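What Does an Appeals Court Do?

By Rasha Sayegh
January 1, 2026

A court is a place where disagreements about the law are decided. Most cases begin in a trial court. The people in the case, called the parties, bring evidence. Witnesses answer questions. A judge, or a judge and a jury, decides what happened and applies the law to it.

The party that loses may think the judge made a mistake about the law. That party can ask a higher court to look at the case. The request is called an appeal, and the higher court is called an appeals court.

An appeals court does not hold the trial again. There is no jury, and witnesses usually do not speak. The judges read the record, a written account of everything said and filed in the trial court. A record can be long. One with 400 pages is ordinary.

Each side also sends in a brief. In spite of its name, a brief can have many pages. It explains which rules of law apply and how earlier courts have used them.

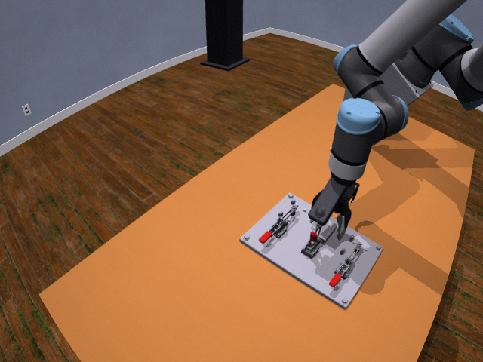
A robotic arm above a plate with three toggle clamps.

Suppose the town of Nanska has a rule that all bicycles must be registered. Mafalda does not register hers and is fined. At the trial, the judge says the rule covers every bicycle. Mafalda's lawyer says the rule covers only bicycles ridden on the road, and hers is ridden only in her yard. Both sides agree on the facts. They disagree on what the words of the rule mean, and an appeals court can answer that.

After reading the briefs, the judges may hear the lawyers speak. This is called oral argument. The judges often interrupt with questions.

The court then gives its decision. It can affirm, meaning the first result stays. It can reverse, meaning the result is changed. It can also remand, meaning the case goes back to the trial court for more work.

Appeals courts often sit in groups of three judges. If 2 of them agree, their view decides the case. The third may write a dissent to explain why he or she disagrees.

Words to know

Brief: a written argument given to a court.
Dissent: the opinion of a judge who does not agree with the result.
Party: a person or group on one side of a case.
Record: the papers and testimony from the trial court.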